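How to ask your employer for somewhere decent to express milk

I went back to work when my daughter was five months old, and on my first morning I was shown to the disabled loo on the second floor and told it had a lock. I sat on the lid with my pump on my knees and had a little cry. If you're about to go back and want to avoid that, this is how I'd do it now. I've helped four friends through the same thing since, so the rough edges have been knocked off a bit.

Start early

Write to your manager at least a month before you're due back. I left it until the week before and there was no time to sort anything. A short email is fine, and it's much better than a chat in the corridor because you'll have something to point to later. Say when you're returning, that you'll be breastfeeding, and that you'll need a private place to express and somewhere to keep the milk cold.

Mine (the second attempt!) went like this:

"Hi Bernardo, I'm back on the 14th and I'm still feeding Ula. I'll need to express twice a day for about half an hour each time, in a clean room that locks, with a socket and a chair. I'll also need space in a fridge. Could we talk next week about which room would work?"

That's all. You don't have to explain why you're still feeding or how long you plan to carry on, and I'd leave both out.

Know what you're asking for

Have a look at the rules where you live before you meet anyone. Here in the UK employers have to give breastfeeding mums somewhere to rest, but the law is woollier on expressing, and the official guidance says toilets aren't suitable. Print the guidance off and take it with you. Your union rep can help if you've got one, and so can HR, who in my case knew far more than my manager did.

Find the room yourself

I can't recommend this enough. Go for a wander and come to the meeting with two suggestions. Stock rooms, first aid rooms and small meeting rooms can all work. Urszula Mazurek, who works at Wandov, got a meeting room with a glass door, and they put frosted film on it the same week. Check these before you say yes:

a lock on the inside
a socket you can reach from the chair
a sink close by
a blind or curtain if there's a window
a sign for the door (mine said "In use until" with a little clock)

Put it in the calendar

Book your slots as repeating meetings – mine just said "Busy" – and treat them as you would any other meeting. It took me three weeks to stop apologising as I left the room.

If they say no

Ask for the reason in writing, then go to HR with your original email. Keep a note of dates and of what was said. Aleksandra Kaczmarczyk had to go as far as a formal grievance, and she had her room nine days after she sent it in. It's a horrible letter to write when you're short of sleep, so get somebody to read it through for you.

One last bit on packing. Take a spare top, a cool bag, more breast pads than you think and a backup battery if your pump runs on them.
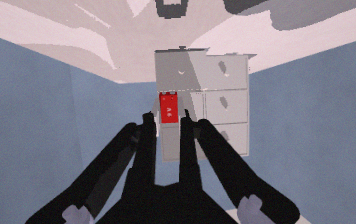
Pack a spare battery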